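Ticket 1082: Table lamp dead after move, shade won't sit straight

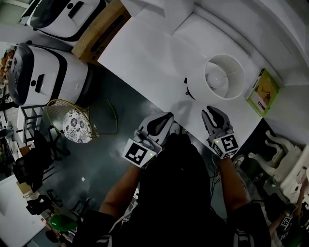
Umut Karabulut

Opened 30 January 2020. Room: Toprak, back room. Priority: low, but guests need the lamp.

Problem: white lamp with the drum shade, came over from the Piken flat. No light. Also leans when you stand it up. Lying on its side on the white table for now, leave it there pls.

Tried so far
- wall outlet by the shelf: nothing
- other outlet, the one the lower rice cooker uses: nothing. Cooker is fine on it
- inline switch on/off a bunch of times. Feels mushy
- bulb out, bulb back in. Looks ok, no black spots

Not tried: different bulb. Don't have one that fits, the spares box went to Travport with the kitchen stuff.

Update, Songül Erdem
Have you got the bulb all the way in? Mine at home did this, needed another half turn. Unplug first. Also which bulb is it, wattage should be printed near the base.

Update, Umut Karabulut
Unplugged. Half turn done, it did move a little. Still dead. Print on the bulb is rubbed off, can't read it.

Update, Ardalan Bakhtiari
Took a bulb over at lunch, known good, it was in my desk lamp this morning. Same result, so not the bulb. Put the old one in my desk lamp and it lights. Old one's back in the white lamp now.

Looked down the socket with it unplugged. Center tab is pushed flat, bulb probably isnt touching it. Someone overtightened it at some point. Can be lifted a hair with a wooden stick but I'd want the switch checked too before anybody plugs it in again.

Lean: ring that holds the shade is cross threaded. Backed it off, started it again by hand, goes on level now. That half is done.

Update, Songül Erdem
Ok. Lift the tab, plug in, test once. If the switch gets warm or buzzes, stop and we bin it. Not paying 900 for a repair on this.

Update, Umut Karabulut
Tab lifted. Lights! Flickers if you touch the switch tho. No buzz, not warm after 2 minutes. Unplugged again.

Update, Songül Erdem
Flicker = switch. Ordered one from Stutska. Lamp stays out of use til its in. Tape a note on the plug so it doesn't get used.

Update, Umut Karabulut
Note taped on. Seperate thing, can someone find a home for the rice cookers, one is up on a cardboard box and I dont trust it. Do I open a new ticket for that?

Update, Songül Erdem
Yes new ticket. 

Status: waiting on part
Shade: fixed
Socket: fixed
Switch: replace, Ardalan to fit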